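4.2 Choice of end effector

We compared two tools on the same arm: the parallel-jaw gripper it shipped with, and a plain round-tipped tube that can do nothing except push. Both ran under the Grurkance controller with the same goals and the same time limit. The gripper was expected to win, and a good part of our September schedule had been built on that assumption.

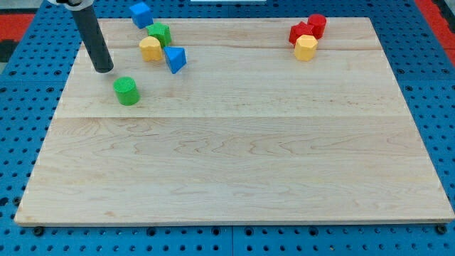 Figure 4. The tube end effector over the maple board, with colored blocks in loose clusters.

Over 2205 trials, the tube reached the goal layout more often. Most of the gripper's failures came in tight clusters, where opening the jaws around one block tended to evict its neighbors. The tube also disturbed neighbors, but it had no grasp to lose and simply pushed again - a strategy we had hoped to improve on. Cylinders were the exception. Once tipped over they rolled, and both tools chased them with equal dignity.

We capped each trial at 90 seconds. Raising the cap helped the tube slightly and gave the gripper more time to drop things. All results in Section 5 therefore use the tube.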